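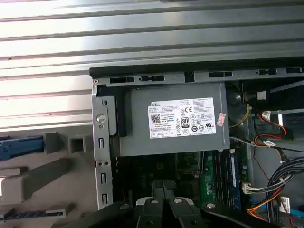 Wanted: people who have bought a "tune-up" for a home computer and aren't sure they got one

My name is Friederike Buschmann and I run a small consumer study called Drodance. I'm looking for 37 adults who paid a shop, a website or a guy from the neighborhood to make an old desktop faster in the past two years. I don't care whether you were happy. I do care whether you kept the receipt.

Shops say the customer leaves with a quicker machine. Maybe so. I've read 123 service sheets so far and most of them say "cleaned and optimized" and nothing else. One charged extra for "deep optimization," and when I called to ask what that was, I was told it was deeper.

What you'd do

Fill out a form. It takes 31 minutes if you have your paperwork handy and a good deal longer if you don't.

Talk to me on the phone, once, any Thursday evening after 6.

Let us copy your invoice with your name blacked out. Bring the computer in only if you want to. We won't repair it, and please don't ask us to guess what it's worth.
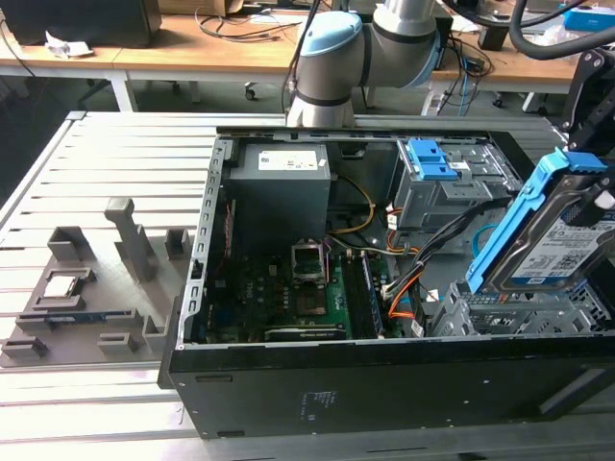
Who can apply

You paid for the work yourself. You can name, more or less, what you thought was wrong before you handed the thing over. Laptops are out, and so are office machines somebody else looks after. If you work for a repair shop or sell cleanup software, thanks, but no.

A word on the software. Programs that promise to find hundreds of problems usually find hundreds of problems. A reader sent me a report listing 535 of them on a computer she had owned for two days. If yours came with a scan like that, before or after, send it along.

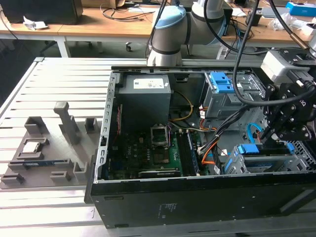 I'd also like to hear from people who were told to buy a new part. Were you shown the old one? Did you get it back? Were you given a price before the work started, or at the counter?

Pay is a gift card from Jisell, mailed after the phone call. It isn't much, and I'd be suspicious of a study like this that paid well. Travel is not covered.

Sign-up closes at the end of March. Write to Drodance, care of the Dizon reading room, and put "tune-up" on the envelope.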